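4.3 Fruit that slips after a good grasp

The most interesting failure in the whole study came from the round objects, and we nearly missed it! Over 2,206 simulated pick-and-place runs in Isbridge, our success counter marked a grasp as good once both fingers reported contact and the object had left the table. By that measure fruit did very well. Then Bronwyn Halliday replayed a batch of runs at low speed and found pieces of fruit creeping down between the fingers during the carry, sometimes dropping out before the arm got to the basket.

The cause was a mismatch between two clocks. The physics engine took 20 steps for every control step, but the grip force was only refreshed on the control step. A box or a can has flat or long contact areas and rides out the gap. A sphere touches each finger over a tiny patch, so every small loss of force let it slide a little, and the slides added up (a lovely, stubborn bug to chase). Raising the friction value hid the problem on short carries and did nothing for long ones.

We now refresh grip force on every physics step and hold the object still for 30 control steps before moving. Figure 3 shows a round green fruit held just above the table, with the empty basket beside it.

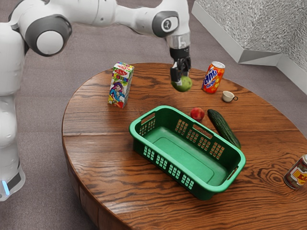 Figure 3. Lifted fruit in the cluttered table setup, Isbridge simulator.

4.4 Effect on the earlier results

Bartosz Czerwiński reran the round-object trials with the fix in place. The creep was gone from every replay we checked, and the remaining drops were plain misses at the approach stage, which are much easier to study. We have withdrawn the older fruit scores and left the scores for cans and cartons as they were.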